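Individually wrapped candy for the front desk – what do you put it in?

Forum > Office and Reception > Supplies and Setup
Thread started in December, 9 replies

deskside_sneha
We are changing what we keep out for visitors at the Heledlow office. Up to now it was loose peppermints in a glass jar with a lid. I want to switch to small wrapped chocolate bars and an open bowl. Budget covers a case of 300, and I need it to last through the end of the quarter. Questions: what size bowl, what material, and do you fill it all the way or put out a few at a time?
Sneha Srivastava, front office

marlow_k
Few at a time. We filled ours the first week and the delivery drivers were taking them by the handful. I don't mind, but the case was gone in nine days.

tinroof
Disagree with marlow_k. A bowl with two bars in it looks like leftovers and people feel bad taking the last one. Fill it or don't bother. If the budget is the problem buy cheaper candy.

marlow_k
We get 123 sign-ins on a busy day. Cheaper candy doesn't fix that.

pagerbox
Material: avoid glass if the counter is stone. We broke two. Wood is fine but it picks up a smell from mint. I use a steel serving dish from a restaurant supply place, the oval kind meant for vegetables. Goes through the dishwasher with the mugs.

deskside_sneha
pagerbox, how deep is the oval one? Our counter has a raised ledge and a round bowl sticks out over the edge.

pagerbox
Shallow. An inch and a half, maybe less. That is the one drawback, you can't heap it. It is narrow enough for a ledge if you run it the long way.

tinroof
Shallow dishes are a pain with bars. Round candy settles, bars slide off each other and end up on the counter. Get something with straight sides.

quillfeather
We tried straight sides at the Clirnham branch and the bars stood on end, and nobody could get one out without tipping the thing over. I'd go with the oval.

deskside_sneha
Update for anyone following. I went with the oval stainless one. Mathur in purchasing had already ordered the bars, the small ones in pink and purple wrappers, so I tried it with just a handful before opening the rest of the case. 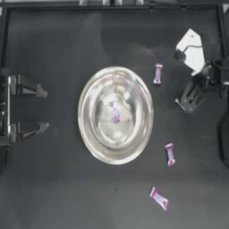 The rim is shinier than I wanted and it shows fingerprints, so it gets wiped when I do the phones at 8 in the morning. Size is right for the ledge. I am going to start with a dozen in the bowl and top it up after lunch, and keep the case in the bottom drawer where it stays cool. tinroof, I take the point about sliding. If it gets annoying I will put a folded napkin in the bottom.

tinroof
Napkin will help. It will also look like a napkin. Your counter, though.

marlow_k
A dozen is still too many before lunch. Put out six and see what's left at noon.

pagerbox
For the fingerprints, a dry microfiber cloth is enough. Don't use the spray on anything people are reaching into. And rinse the bowl once a week even if it looks clean.

deskside_sneha
Thanks, will do. Starting with eight as a compromise – I'll post again when I know how long the case lasts.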